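Projects > Ekbridge > Bathroom planner

3 min read

I've been promising a gallery from the bathroom work for ages, so here we go! Florin Dinu and I look after the planner at Ekbridge, the bit of software that decides how an arm gets from where it is to where it wants to be without clouting a tap on the way. Bathrooms are horrible for this. Everything is white and shiny, and the mirror hands our depth filter a second room full of things that don't exist (we now mask it by hand, in a config file, and yes, I know). 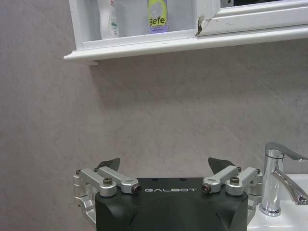

Fingers open between the shelf and the tap. Chrome gets a fatter safety margin in the collision map than plain wall does. 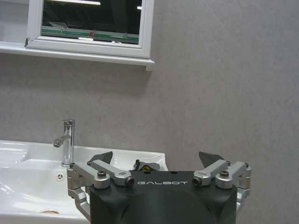
The back rim of the sink, seen between the fingertips. Low contrast, glossy curve, dark glass further up: my least favourite mix for the segmentation model.

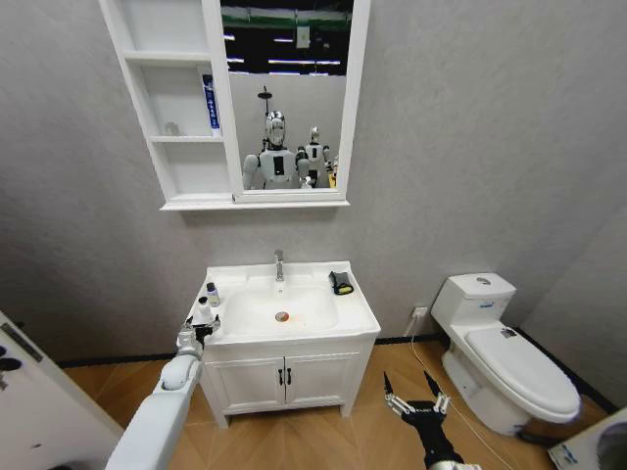

One gripper beside the white bottle on the counter, the other hand open in front of the toilet. Both arms share one planning call, so neither gets to treat the other as scenery.

Noboru Nomura wrote in to ask why we replan from scratch at 5 times a second when warm-starting from the last path would be far cheaper, and said he'd had good results at Lasau with a cache of 3,000 stored paths. Fair point, and I've tried it! The old path kept dragging the elbow back towards wherever the tap used to be in the map. Florin wants another go in December, with the cache cut down to 100 paths and thrown away whenever the map shifts.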